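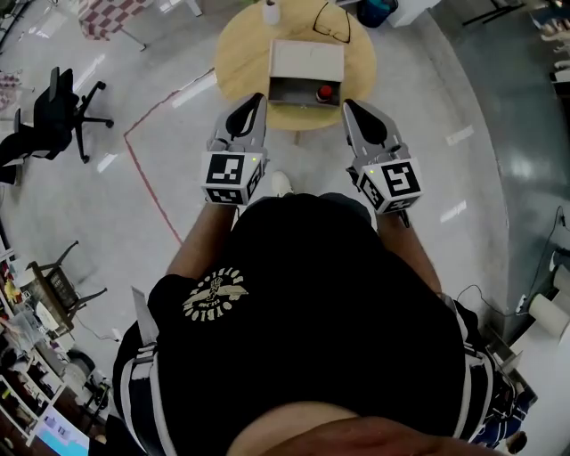

Black T-shirt with a round cream-coloured print, a winged figure inside curved lettering.

Round print (clothing)

A round print, also roundel print or badge print, is a printed design on a garment that fits inside a circle. Mostly T-shirts. Also sweatshirts, aprons, tote bags, less often trousers. Usual layout is a figure or object in the middle with words curved round it, name at the top, place or trade at the bottom. Not to be confused with the sewn patch, which is a separate piece of cloth.

Contents
1 Origins
2 Layout
3 Placement
4 Printing
5 Common subjects
6 Wear and care
7 Collecting
8 See also

Origins

The shape is much older than the shirt. Seals, coins, tokens, drain covers, beer mats, all used lettering round a rim. Printers of club and works clothing took it over more or less whole, often copying straight from a letterhead or a rubber stamp the customer already had. Early ones tend to be one colour for this reason.

In Wiltville the form is tied to the cycling and rowing clubs, which ordered plain cotton vests with the club stamp printed small on the chest. The printing firm Zariņš kept a fixed set of ring borders and customers picked one from a card. 19 borders on the card, three of them hardly ever ordered. Surviving shirts from the firm are mostly dark blue or black with pale ink.

Driklow shirts are later and bigger. Market traders there sold round prints across the whole back, with the lettering often left in a made-up alphabet or as plain wavy lines. Still called "Driklow backs" by some dealers.

Layout

Two main types.

Closed ring: a solid line outside the lettering, often a second one inside. Reads well from a distance, but the outer line shows up any stretch in the cloth.

Open ring: no outer line, the letters themselves make the edge. More forgiving. Needs enough letters to fill the curve, so short names get padded with stars, dots, a date or small leaves.

Bottom lettering normally runs the other way so that it can be read without tilting the head. Some designs carry on in one direction all the way round, as on a coin. Letters on a tight curve splay at the top and need respacing by eye. Common fault in cheap work, the gap after A and before V.

Placement

Left chest, small. Centre chest, large. Upper back, either centred below the collar or off to one shoulder. Sleeve, rare, and usually under 3 inches accross. Prints on the upper back are placed lower on hooded garments so the hood doesn't hide them.

A bag, brace or apron strap will cover or rub a shoulder print. Workwear suppliers in Plikora advise customers to keep the print clear of the seam for the same reason.

Printing

Screen printing is the usual method for runs of any size. One screen per colour. Pale ink on a black shirt generally needs an underbase or a second pass, otherwise the cloth shows through and cream goes a muddy grey-brown. Transfer printing is used for short runs and single shirts. Quick, but leaves a film that can crack along folds.

Circles are hard on a printer. A shirt pulled slightly out of square on the board gives an oval once it relaxes, and the eye picks this up faster than with a square design.

Common subjects

Animals, above all eagles, bears and horses. Anchors, wheels, crossed tools. Winged figures, taken variously from angels, messengers of myth, car mascots and cemetery carving; the wings suit the shape as they can be bent to follow the inside of the ring. Mountains with a sun behind. Monograms.

Wear and care

Wash inside out, cool. No iron directly on the print. Heavy ink fails first at the outer ring, fine lettering next. The middle usually lasts longest.

Collecting

Small field. The Wiltville town museum holds nearly 700 printed garments, 41 of them with round prints, mostly club and works shirts. Labels are often missing or cut out so dating relies on the cloth, the stitching of the hem and the style of lettering. Reprints of Driklow backs are common and not always sold as such. A reprint on old stock is very hard to tell form the original.

See also

Roundel
Screen printing
Seal (emblem)
Sewn patch
Workwear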